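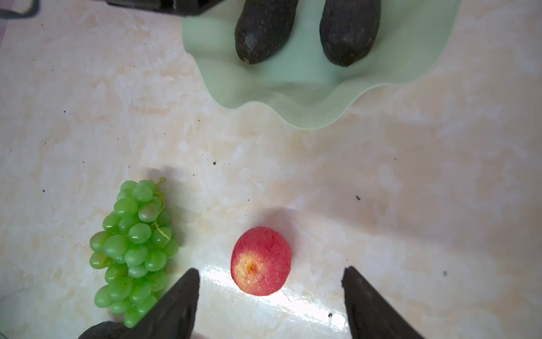
3 min read

Skustance opens up its Millow planning software to outside developers

April 28, 2021

Skustance is very pleased to share that Millow, the grasp planning and perception software our little team has been fussing over for longer than we'd care to admit, is now open to developers beyond our own walls. If you've been following along since the first demos (and thank you, truly, to everyone who has), you'll know we've had our hearts set on the ordinary kitchen bench from the very beginning, with all its fruit and glassware and shiny stone.

Millow takes the view from a camera mounted close to the gripper and works out which things on the bench are separate objects, where the fingers might fit, and which path will get them there without brushing the neighbours. A nectarine or small peach sitting by itself with clear stone on most sides is a fairly friendly problem. Green grapes are a good deal trickier, as anyone who has ever tried to pick up a bunch by the wrong end will appreciate, and dark avocados lying side by side in a wavy-rimmed glass dish bring their own troubles, with very little room between them and a see-through edge for the software to make sense of.

"We spent an awful lot of time on glare," said Wissam Zein, who leads perception at Skustance. "Polished stone throws the light straight back at you, and our early versions would happily plan a grasp on a bright patch of benchtop. The new segmentation model has been trained on 3378 labelled bench views, and it's a lovely thing to see it leave the reflections alone and get on with the fruit."

The release also includes Drosto, a companion tool for replaying a planning run one decision at a time. Developers can stop a run at any point, see the grasps the planner weighed up and the scores it gave them, then change a setting and try again from the same spot. Drosto began life as a debugging script written by Lama Dabbas, and it has grown, with plenty of encouragement from the rest of the office, into something we'd all be lost without.

Integration partner Yammine has had early access to both tools and reported 47 issues along the way, every one of which was gratefully received.

"They answered all our emails, even the grumpy ones," said Clive Mellor of Yammine. "The finger clearance settings in particular are much easier to live with now, and my colleagues have stopped keeping their own version on the side."

The first intake has 200 developer places, and applications are welcome from universities, small workshops and keen individuals as well as larger organisations. A second intake is planned for July, with support for two-armed planning to follow once we're happy with it.

Media enquiries: Kwan-ho Tsang, Communications, Skustance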